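From: Feven Gidey
To: Gravville Games Table list
Date: May 28, 2018
Subject: Re: [games-table] Rolling surface for small dice

Loukia Psarras wrote:
> We have switched to the small dice for Undero because the big ones
> kept knocking the counters over. Now the trouble is the other way
> around. On the wooden table they skid and end up on the floor, and on
> the green cloth they stop dead and lean on a fold, so we argue over
> which face is up. I looked at the Palletti tray but it is too deep for
> my mother to see into from her chair. What are other people rolling
> on? It has to be something I can wipe down and put away behind the
> bread box.
>
> Loukia

Loukia,

I had the same trouble with the cloth. Ironing it helped for one evening. After that I gave up on cloth and went to a plastic cutting board, the large white kind with a hole at one end for hanging. It has been our rolling surface since November and I would not go back.

The main thing is to get one with a matte finish. The shiny ones are too slick and they throw the light back at you, which is hard on anyone with poor eyesight. A matte board has just enough drag that a small die tumbles a little and then stays put. It also lies flat, so you don't get leaners unless the die comes to rest against something.

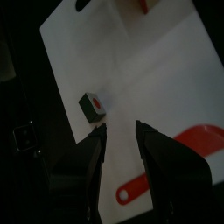
White is also the easiest color to read against. Our dice are dark and a dark die on the wooden table was always a problem under the lamp. On the board your mother should be able to find it right away, and a red dot for the one stands out well. If she has trouble with the other faces, Bhuiyan makes a set with larger pips, though I have only handled them in the shop.

Some notes on using it:

Put a damp dishcloth under the board. It will slide on a bare table, mostly when somebody leans on the corner.

Keep the hole away from the person rolling. A small die can drop into it and sit there on an angle. Our rule is that a die in the hole is rolled again, and so is a die off the board. Vilhjálmur Þorgeirsson plays that a die off the board counts as a blank, but we found that too harsh for Undero, where you only get 2 rolls a turn to begin with.

Don't use one that has been used for food for years. The knife cuts catch the edges of the dice, and the surface picks up onion. I bought a new one and wrote GAMES on the back in marker so it would not wander off to the kitchen.

For cleaning, dish soap and warm water is enough. Stand it on edge to dry. Mine did bow slightly after I left it against the radiator, and it took 9 days under a stack of atlases to come flat again.

The one thing against it is the noise. It is louder than cloth, and if you play late with people sleeping next door you will want something thicker than a dishcloth underneath. Ditte Skov has a piece of old carpet cut to size under hers. I tried a bath towel and it was too soft, the board rocked.

I can bring mine to the next meeting if you want to try it before you buy one. Let me know which dice you have and I will bring a few others to compare.

Feven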